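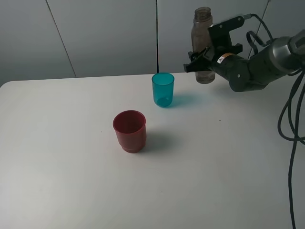 The Nendus kit with a bottle in the gripper. Two cups complete the tabletop set.

440 shares | 4 comments

Last updated 2022-11-01

Most small shops that ask for a robot arm want it to pick things up and put them somewhere else. Kaltetti, which has sold grippers and mounts for years, now sells that job as a package. The Nendus kit covers the gripper, the wrist camera, the cabling and the software. The buyer supplies the arm and the table. We had the kit on a bench at the Brarkthorpe test hall through most of October.

Installation took one working day. The gripper bolts to a standard flange and the adapter plate went on without shimming. Cable routing is less tidy. Kaltetti runs power and signal outside the arm, and the supplied ties are too few to hold the slack close to the links. Leave enough loop at the wrist for full rotation, then check it by hand at low speed before the first powered cycle.

Setup of the software is a matter of teaching a home position, a grip width and a grip force for each item. The force setting runs from 4 to 80 percent in the menu. We used a low value for thin plastic and kept it there. The manual recommends starting at 60 percent, a figure better suited to machined parts than to drinkware.

The wrist camera is the part that separates Nendus from cheaper kits. It looks out between the fingers, so both fingertips stay in view while the arm moves in. Calibration is done against a bare surface and has to be repeated whenever the lights change.
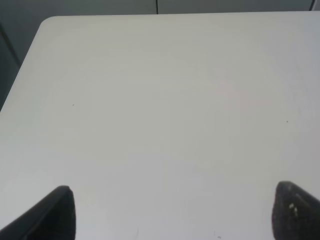 Boros, which sells a competing kit, argues by email that a wrist camera alone is a poor basis for grasp planning, and that any buyer should budget for a second, fixed camera from the start. The point is fair. Nendus accepts a fixed camera as an extra input, but the bracket and the license are priced separately, and the quote we were given did not list either one.

Clear and tinted plastic is a hard test for any vision system. Edges wash out, and a colored shadow can be read as part of the object. Nendus lets the operator draw a region by hand when the automatic outline fails, and it saves that region with the item. The drawing tool is slow on a touch screen and quicker with a mouse.

Approach direction is set separately from grip width. For upright items near the back of a table, a low approach from the side keeps 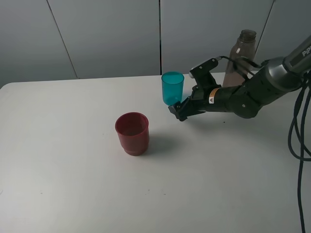
the wrist clear of the rim, at the cost of more room needed beside the item. The path preview shows the fingers correctly but leaves out the external cables, so the operator has to allow for them. Kaltetti says a cable model is planned for the next software release.

Support is by ticket only. Spare finger pads ship in sets of two and can be changed with one hex key.

Related
Boros bench kit: first look
Choosing a gripper for thin-walled parts
Cable management on small arms
Brarkthorpe test hall adds a second bay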